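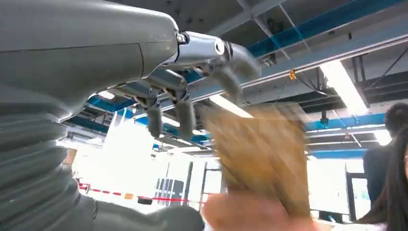

Handover work on the arm at Dadton, fingers open.

1/ Posting the fault we had on the handover cell, in case anyone else runs a similar setup. Short version: the gripper let go of a part when it should have held, and the log said everything was fine.

2/ The task is simple. A person holds something up, the arm reaches over, the fingers close, the person lets go. Software is Murullow, the gripper controller is from Vukholm.

3/ On cycle 1,675 the fingers closed, the person let go, and the fingers opened again right away. The part hit the floor. No one was hurt. It was a light part.

4/ First guess was a bad finger sensor. We swapped it and ran 491 more cycles with no drop. Then it did it again, same way.

5/ The cause was a timeout. If the grip signal came in more than 588 ms after the close command, the controller marked the grip as failed and opened the fingers. Murullow had already marked it as good and told the person to let go.

6/ So two systems with two different answers, and the one holding the part didn't get a vote on the message. The old sensor was fine. It's back in.

7/ Fix: on a late signal the fingers now stay where they are and the arm stops. The "let go" message waits for the controller. There is a release button for the person, separate from the software.

8/ 2,513 cycles since the change, no drops, four late signals, all four stopped the way they should. We still don't know why the signal is late. Looking at the cable run next.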